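Home News Shop Stockists Trade Press Contact

PRESS RELEASE: for use from August

Brirkeo brings the tea tray back to the middle of the table

Hello from Plitbridge! I'm Denise Cropper, I look after the shop side of things at Brirkeo, and I've been asked to write this one myself because I'm the person who has been going on about trays since the spring. We have a new tabletop range coming out in August. It's called Holroyd, it's for tea and snacks and sitting about with friends, and I'm very fond of it.

The idea came out of a wet afternoon and a bad table. We were trying to get a game going upstairs after work and there were drinks on the rules, biscuits on the cards and a ring on the wood that Barry Dobson is still cross about (it was his table). Callum Nuttall, our designer, said the trouble was that everybody sells you a mug, and then you're on your own. So we sat down and worked out what four people want within reach when they're going to be in the same chairs all evening. Something to carry it all in on, mostly. Somewhere to put a hot mug down. A bowl that's deep enough for crisps but doesn't hog the space.

Callum drew more trays than I care to remember. We had a plain one, a striped one, and one with lemons that Roy Bainbridge in the warehouse called "a bit holiday let". The leafy one won by miles when we put them out on the counter and asked customers to pick. I'd have gone for the stripes, so it's a good job they don't leave it up to me.
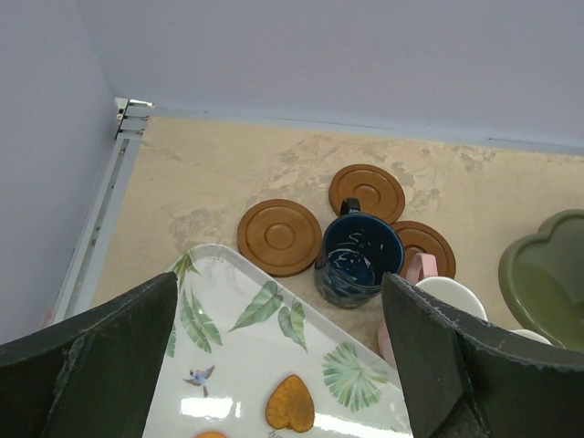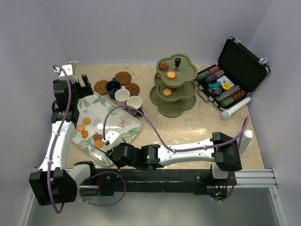
Colours took longer than shapes. We wanted mugs that didn't match, so you can tell whose is whose, but that still looked as if they'd come home in the same bag. Dark blue was easy. Pink caused a proper row, and I'm pleased to report that I won it. The olive green went through after Cyril Lightfoot, who has run our Saturday-morning-style tea counter for 9 years and has very firm views on crockery, took a bowl home and didn't bring it back.

The coasters are round and brown with a raised rim, and I think they might be my favourite bit. They're sold in fours, or you can pick up singles if one goes down the back of the settee.

We're making 2,000 pieces for the first run, which is a lot for a firm our size, and 300 of those are being kept back for the Plitbridge shop so that local people get a fair go. The rest will go to our stockists and through Tradari, who handle our trade orders and have been very patient with my spreadsheets. You can buy everything separately. I did argue for a big boxed set, but Roy pointed out that most people already own a bowl, and he's the one who'd have to pack it.

There'll be a tea afternoon in the shop during August, from two o'clock until the cake's gone. Bring a game if you've got one with not too many pieces. Barry is lending us his table again, on the strict understanding that everybody uses a coaster!

Shops wanting samples or a price list should ask for Roy on the trade desk. For anything else, including a chat about the stripes, ask for me at the Plitbridge shop. I'm in most mornings from nine.

Denise Cropper, Brirkeo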